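Paper Behind the Bench
Patterned wallpaper is turning up in small workshops, and it has to be hung differently there

By Dede Frimpong

Wallpaper in a work area has three enemies: abrasion, glare and edge lift. Ekow Nutsugah, who fits out small rooms for the firm Quartey, deals with them in that order.

Abrasion comes first because it decides the paper. Nutsugah specifies a washable vinyl-faced grade and rejects anything embossed, which traps dust. His sample book at the Wedinau showroom holds 158 patterns. Most of his clients pick a pale ground with a small repeat. Small motifs hide a patched section well, and a cream ground shows a scuff early enough to wipe it off.

Glare depends on finish. A matte paper diffuses light from an overhead fixture and leaves soft-edged shadows on the wall. Satin papers return a bright spot at eye level, and he no longer stocks them.

Edge lift is mostly a matter of preparation. Panels are sanded, sealed with one coat of primer and left overnight. Paper is wrapped 9 millimeters past each corner before the next sheet overlaps it. Where an upright aluminum post stands in the corner, the sheet runs behind the post and the seam is hidden.
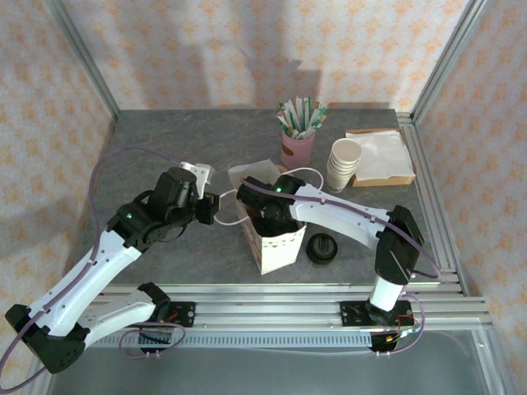 The tabletop should be chosen after the walls. Gray marble patterns sit comfortably with cream and peach, provided the veining is faint. Heavy veining competes with a floral print and makes small parts harder to find on the surface.

Cost is modest. Quartey's last three-wall job used 554 grams of dry paste, mixed thin, and left half a roll over. Nutsugah stores the remainder flat, labeled with the batch number, in case a panel needs replacing.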